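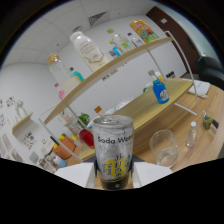 What the Open Day at Clundholm Got Right

By Birger Brekke
Feb 18, 2021

Print | E-mail this article
Comments (4) | Shares: 1,369

I went to the open day at the Clundholm lab expecting a show. I have been to a few of these, and they usually come with music, a host with a headset and a robot that waves. Clundholm had a table, a shelf of bottles and jars, and a can of soda water.

The job was to take hold of the can and put it down where a visitor asked. Etelka Szekeres, who runs the handling group, gave a talk of two minutes and then let people stand close and watch. A boy near me asked why it was so slow. She told him a can is easy to dent and a cold one is slippery, and went back to work.

I think this is how robots should be shown to the public. Most of us will never meet one that dances. We may well meet one that has to pick a drink off a crowded shelf in a hospital or in the kitchen of someone who can't reach. Glass, soft plastic and thin metal all need a different grip, and people do this so easily that we forget it is hard. Watching a machine take its time over one can taught me more than any speech about the future.

The gripper missed twice while I was there. Jenő Szűcs, who was standing by the table, said so out loud each time and started over. At the Hoscombe fair last July, the staff closed a curtain when their machine stalled. I know which group I would trust with public money.

I do have a complaint. Nicanor Bustos, a retired nurse who came on the same bus as I did, asked what the thing would cost a care home and who would fix it. He got a polite answer with no number in it. A lab may not know the price yet -- fair enough -- but it should say that plainly, the same way it owned up to the misses.

The next open day is planned for the summer. I would like to see the same table again, with a care worker standing next to it to say what would be of use and what would just be in the way.

Print | E-mail this article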